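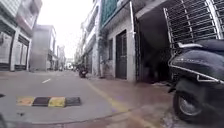 3 min read

I've wanted a folding shopping cart that I don't hate for most of my adult life, and I think the Waltix Festby is the one. I've had mine since November. It has hauled groceries, library books, potting soil and one very heavy secondhand mixer, and I still look forward to taking it out!

The wheels are the best part. My old cart had hard plastic ones that rattled so loudly my neighbor Adhiambo Kaijage could tell when I was home. The Festby has fat rubber tires, and on concrete it just rolls. Curbs are easy too, if you turn around and pull it up backward. I took 30 pounds of rice and canned tomatoes home from the Friday market one-handed, with a coffee in the other hand.

Folding takes two moves: lift the bar, push the base in with your foot. It's stiff for the first week or so. After that it loosens up nicely and stands on its own in a closet. 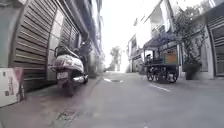

Can you take the bag off and wash it?

The bag unsnaps from the frame and goes in the washing machine on cold. Hang it to dry, and pull out the stiff bottom panel first (I forgot once and it came out bent, though it flattened under some cookbooks).

A few gripes. The side pocket is too shallow for a water bottle. The handle is a little short for tall people, and Ravindra Pathak, who borrowed mine for a move, kept kicking the axle. I also wish the lid closed with something better than a drawstring.
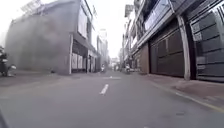

Page 2

I tried the Valtis before this one, and it's lighter and easier to carry upstairs. If you live in a third-floor walk-up, look at it. But it tips over when it's half full, and I lost a carton of eggs that way. The Festby stays put, even with all the weight on top.

Mine came in dark green from Nyamweya, the housewares shop, and they stock spare wheels and bags as well. I've already picked out a second bag in orange.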